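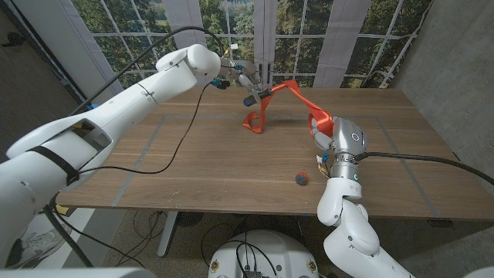

REVIEWS / Methods & Tools

Trakis, or how I learned to love ribbon

09/04/2019

I have wanted to write this one up since July, when our lab first got Trakis running, and I'm still a bit giddy about it. Trakis is a method for teaching two arms to handle soft, floppy things from human demonstrations. Ribbon, mostly, in our case. If you have ever tried to get a robot to do anything with ribbon you know how it goes: it twists, it folds over itself, and your nice shape model is wrong a second later.

What Trakis does (and I love this) is skip the full shape model. It tracks the two held ends and a handful of points in between, and it learns how pulling on one end changes the other. You can run it with hands that don't match, too! We have a small gripper on the left arm and a multi-fingered hand on the right, and I fully expected to be told to pick one. The method treats each as a place where the ribbon is held and leaves the finger control to a separate layer.

Setup took us 5 days, most of it calibration. The Okerex tracking package it depends on has thin documentation, so plan on reading source code. We taped off the work area on the table and kept every start position inside the tape, and I'd suggest you do the same.

We recorded 776 demonstrations and then ran 100 test trials on a plain loop-and-hold task. Only five ended in a dropped ribbon. Our old Henao baseline on the same task dropped it so often that we stopped the test early, so I can't give you a fair number there. Bright orange ribbon did better than anything dark, and black ribbon against our black cables was hopeless.

Gripes: training is slow, the logging is a mess, and real knots are still out of reach. The Zatix extension is supposed to add crossings. I've only skimmed it, but I'll be trying it as soon as the arms are free.

Rating: five out of five, with a grumble about the logs.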